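設備計画入門 第4回 配布資料
双腕ロボットの作業セルを買う前に考えておくこと
担当:Raghda Saliba

前回の課題、おつかれさまでした。26名分の見積書を一枚ずつ読ませていただいて、週末がきれいになくなりましたが、たいへん楽しい読書でした。アームの選定はどなたもよく調べてあって、可搬重量と到達距離の表など、私が昔つくったものよりずっと見やすいくらいです。ただ、ほとんどの方が「アーム二台」と書いたところで安心してしまい、そのあとの行がずいぶん寂しくなっていました。今日はその寂しい行を、みなさんと一緒に埋めていきたいと思います。

お手元には前回の資料と、電卓(電話の電卓でかまいません)を用意しておいてください。途中で少しだけ計算をします。

1. まず「何をさせたいか」を一段落で書く

予算表をひらく前に、文章を一段落書いてください。箇条書きではなく、文章です。「机の上にある日用品を左右の手で扱わせたい」でもいいですし、「細長い部品を両側から支えて向きを変えたい」でもいいのです。私が Nyberg の試験室で働いていたころ、上司の Obed Bawa さんは、この一段落がない購入申請には絶対に判を押しませんでした。当時は意地悪な人だと思っていましたが、いまは自分が同じことを学生のみなさんにしているわけで、なんだか申し訳ないような、うれしいような気持ちです。

この段落には、扱う物の大きさ、重さ、表面の様子を入れます。それから、人がどのくらい近くに立つのか、一日に何時間動かすのか。わからないところは「未定」と書いておけば十分です。未定が多い段落は、それだけ予備費を厚くしておきましょう、という合図になります。

2. アームの値段とセルの値段

カタログの値段はアームの値段です。ところが実際に使うのは「セル」、つまりアームと手先、カメラ、机、照明、背景、配線、制御用の計算機、そして作業に使う物をひとまとめにしたものですね。Beltavcombe の研修所で組んだ構成を例にとると、費目は次のように分かれました。

アーム本体と架台
グリッパー(左右)と交換用の指
手首カメラと固定カメラ、その取り付け具
ケーブル、ケーブル留め、延長分
作業台と照明
背景幕、支柱
対象物の一式
制御用計算機と保存装置
据え付け、教育、保守

下のほうの行ほど一つひとつは安いのですが、安いものほど注文を忘れます。そして忘れたものが届くまでのあいだ、高いアームがじっと待っていることになります。Korkor Sowah さんが4月の演習で「いちばん安い部品がいちばん高くついた」と発表してくれたのを覚えている方もいらっしゃるでしょう。あのときはケーブル留めでした。

3. 手先とカメラとケーブル

グリッパーは左右で同じ型にそろえるのが基本です。交換用の指が共通で使えますし、片方の調子が悪くなったときに、もう片方と比べながら原因を探せます。もちろん、片手は押さえるだけ、もう片手は細かい作業、とはっきり決まっているなら別々の型でもよいのですが、最初のセルではあまりおすすめしません。

手首カメラについては、カメラ本体だけを見積もりに入れて、取り付け金具とケーブルを落としている方が11名の班のうち何班もありました、と書きかけて、班の数を確かめていないことに気づきました。とにかく、よく見かけました、ということにしておいてください。手首は回りますし、傾きます。ケーブルはその動きについていけるだけの余裕をもって輪を描かせる必要がありますから、机の上で測った直線の長さでは足りません。関節をいちばん大きく動かした姿勢で測ってください。

二台のアームを向かい合わせに近い形で使うときは、真ん中の空間が取り合いになります。手先の外形だけで干渉を調べて安心していると、その上についたカメラのほうが先に相手に当たります。図面には必ずカメラとケーブルの輪まで描き込んでおきましょう。

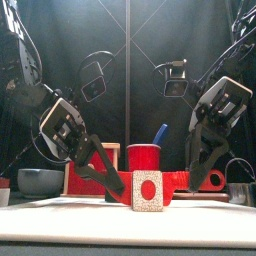 4. 作業台に置くもの

対象物の費目は、どの見積もりでもいちばん軽く扱われていました。「身のまわりの物を使うので0円」と書いた方のお気持ちもよくわかります。私も最初はそうしました。台所からカップや鉢を持ってきて、引き出しからペンを出して、それで始められるのはたしかです。

困るのは、同じ物がもう一つ要るときです。割れたり、持って帰られたりしますからね。そこで対象物の表をつくり、品名、材質、寸法、買った店、予備の数を書いておきます。形はなるべくばらけさせてください。細長い物、丸くて口の広い物、立てて置く薄い物、箱、持ち手のある容器。色については、背景や台とはっきり分かれる物を多めにして、紛らわしい物を少しだけ混ぜておくと、あとの評価で役に立ちます。

台の天板は、写り込みの少ない仕上げを選びます。白い天板は物が見やすいかわりに、照明が強いと明るくなりすぎることがあります。購入前に小さな見本を取り寄せて、使う予定の照明の下に置いて撮ってみてください。見本は無料のことが多いので、遠慮なく頼んでしまいましょう。

5. 小さな計算をしてみましょう

計算機につなぐ配線部材一式が、Rornell の見積もりで一セルあたり159ユーロだったとします。セルを四つつくるなら636ユーロですね。ここに送料と、長さを間違えたときの買い直し分を足します。私はいつも部材費の四分の一を足すことにしていて、これで795ユーロになります。

次に、Miston から来た作業台と照明の見積もりが一セルで1637ユーロだったとしましょう。四つで6548ユーロです。配線と合わせて7343ユーロ。アームをまだ一本も買っていないのに、もうこの金額です。ため息が出ますが、このため息は申請を出す前についておいたほうが、ずっと気が楽です。

なお、数字は演習用に選んだものですので、自分の計画書では必ず新しい見積もりを取り直してください。

6. 買う順番

全部を一度に発注したくなるものですが、まず一セルだけをそろえ、ひと通り動かしてから残りを頼むほうを私は好みます。納期の長いアームだけは先に数を確保し、机や照明、カメラの金具は一つ目のセルで試してから決めます。Mawuli Agyeman さんの計画書は、この「あとで決める行」に色をつけてあって、とても読みやすいものでした。ご本人の許しをもらって教室の後ろに置いてありますので、休み時間に見てみてください。

届く順番にも気を配ります。架台より先にアームが届くと、箱のまま置く場所が要ります。廊下は使えません。搬入口の幅と、エレベーターに載る重さも、この段階で調べておきましょう。

7. 維持していくための費用

指先の部品は減りますし、ケーブルは動くところから傷みます。年間の消耗品費を別の行に立て、二年目以降の欄もつくってください。教育にかかる時間も費用に入れます。新しい人がひとりで安全に止められるようになるまで、誰かが隣についていなければなりません。この時間は請求書には載らないので、つい忘れてしまうのです。

次回までの課題

前回の見積書に、今日の費目で抜けていた行を書き足してください。金額がわからない行は空欄のままでよいので、誰に聞けばわかるかを横に書いておくこと。最初の一段落も忘れずにつけてください。

提出先は助手の Aba Sarpong さんです。締め切りは2020年7月21日の正午、紙でもファイルでも受け取ります。質問は授業のあと、教室に残っていますので気軽に声をかけてください。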